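Lillard workshop, bench notes
3 Jul 2022

White table, continued

Came in to work on the drawer labels and spent the morning on the smudge instead. For anyone joining the story here, the white table has a dark gray mark on it, powdery to look at, and it sits just where you'd put a sheet of paper down. Usha says graphite. Elango says toner. Ebere says it was there when we moved in and we should give it a name and leave it alone.

What I tried, on small patches at the edge of it:

Dry cloth. The cloth got darker, which I took for progress. The table did not seem to agree.

Damp cloth, a drop of dish soap. Spread a little. Stopped at once and pretended I hadn't started.

Jerex spray, the 22 oz bottle from under the sink. Left on for 3 minutes, wiped, repeated. The room smells of lemons and I have a slight headache.

White eraser, the ordinary school kind. The best so far, in that it made a lot of crumbs and I felt busy. It took a few of the thin lines off near the back edge, so those at least were pencil.

Did not try the melamine sponge. The surface is matte and I'd rather have a smudge than a shiny patch the shape of a sponge. Ayman did that to the Annamalai bench and it now looks like a watch face from the door.

Other marks: faint scuffs and specks all over, none of which I had noticed until I got my nose down to tabletop height with a flashlight. I don't recommend this. I used to think it was a clean table.

The stand stays where it is, on the left. I know its oval base could be hiding anything and that a proper job would mean lifting it off and doing underneath. But it took Nataša most of an afternoon to get the arm at the height she wanted, and I have to eat lunch with these people. There's dust along the inside of the raised rim of the base. Small paintbrush for that, next time.

The cardboard box on the left also stays. I asked whose it was and got three different answers and one shrug. The small round table behind is still acting as the place where things go when they have been put away, by which I mean put down. Suggest we either give it a job or fold it into the tidy.
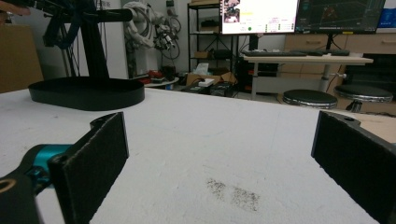
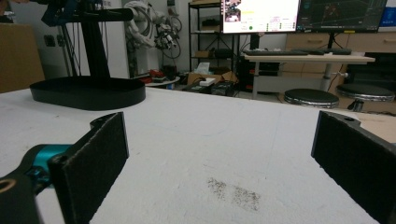

Dark smudge toward the front of the table, black stand to the left of it.

To do

Ask Jorska (they sold us the top) what the finish is before anybody opens a solvent. Their phone line is option 3, then a wait.

Elango to stop testing his toner theory by adding toner.

Paper underneath for anything gray, black or crumbly. There's a roll on the bottom shelf, 27 inches wide, nearly full, and the table has plainly never met it.

Find out who owns the box. If no answer by the end of July, I'm opening it.

Drawer labels.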